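The Long Life of the Chutney Jar

Every fall the town of Esthorpe makes more chutney than it can eat, and every spring it pretends to be surprised. The Pevier Street sale alone shifted 200 jars last October, at 8 dollars each, mostly to people who had brought their own to sell.

The keeping is the odd part. A jar gets opened, praised and moved to the back of a shelf, where it outlasts two mustards and a marriage.

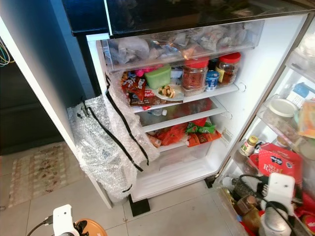
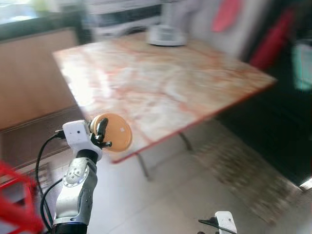
Rarberg, the next town over, prefers pickles - and is smug about it.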